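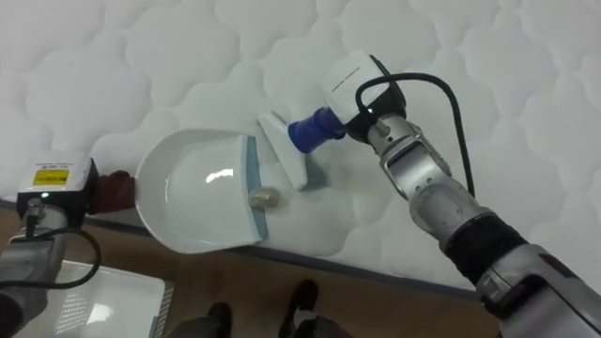

Replacing Rubber Vibration Mounts on Stationary Equipment
Technical Guide 254
Prepared by Chepkoech Sang, Product Support, Gusteo Molded Products
Revised May 16, 2020

This guide covers the removal and replacement of bonded rubber mounts beneath pumps, blowers, compressors, and similar floor-standing equipment. It applies to the Alis series of cylindrical mounts and may be used for comparable mounts with threaded studs at both ends. Mounts that carry suspended loads are outside its scope.

When to Replace

Mounts should be inspected at each scheduled shutdown. Replace a mount if the rubber has separated from either metal plate, if cracks are deep enough to admit the tip of a feeler gauge, or if the equipment no longer sits level. Surface crazing alone does not require replacement, but it should be entered in the maintenance record. Rubber that has swollen or turned soft has usually been exposed to oil. In that case, correct the leak and consult us about a nitrile or neoprene compound before ordering.

All mounts under one machine should be replaced as a set. A new mount placed among old ones will carry more than its share of the load.

Selecting the Mount

Obtain the operating weight of the equipment, including fluids, guards, and any piping it supports. The shipping weight on the nameplate is often lower. Divide the operating weight by the number of mounting points to find the average load per mount. Where the motor is at one end, the load at each point must be calculated separately, and mounts of different stiffness may be needed.

As an illustration, a blower with an operating weight of 2,617 pounds may be placed on a set of mounts with a combined rating of 4,000 pounds, provided no single mount exceeds its own rating. An oversized mount is too stiff to deflect properly and will pass vibration into the floor.
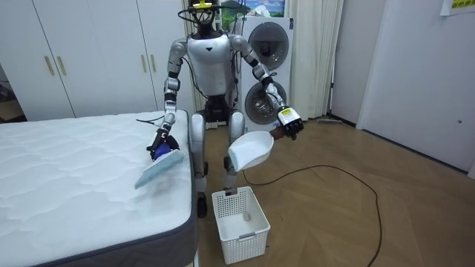

Humanoid robot standing beside a mattress.

Preparing the Equipment

1. Shut down the equipment and apply lockout devices in accordance with your site procedure.
2. Disconnect or support rigid piping and conduit.
3. Record the height of the base at each corner.
4. Clean the floor plate and the underside of the base with a dry brush. Petroleum solvents should not be used near the rubber.

Removing the Old Mounts

Raise one side of the equipment only far enough to relieve the load, and place rated blocking beneath the base. Do not work under equipment supported by a jack alone. Loosen the upper nut first, then the lower. If a stud turns with its nut, hold the metal plate of the mount with a wrench. Do not grip the rubber.
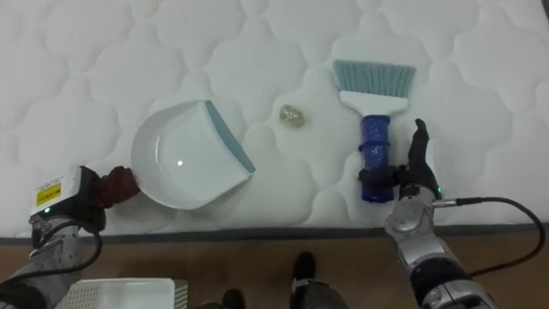 White dustpan with a teal-blue rubber lip, resting on a quilted mattress.

Installing the New Mounts

Thread each mount into the floor plate by hand and confirm that it seats squarely. Lower the equipment slowly onto the upper studs, checking that every stud enters its hole without being forced sideways. Fit the washers and nuts and tighten them to the torque shown on the product sheet, again holding the metal plate so that the rubber does not twist.

Measure the base height at each corner and compare it with the earlier record. Small differences may be corrected with steel shims between the mount and the base. Reconnect the piping, remove the lockout devices, and run the equipment at normal speed. Recheck all nuts after the first week of service.

Ordering

Please supply the mount diameter, height, stud thread, load per mount, and operating temperature. Requests for custom compounds should be addressed to Tharindu Howlader in the Enden office.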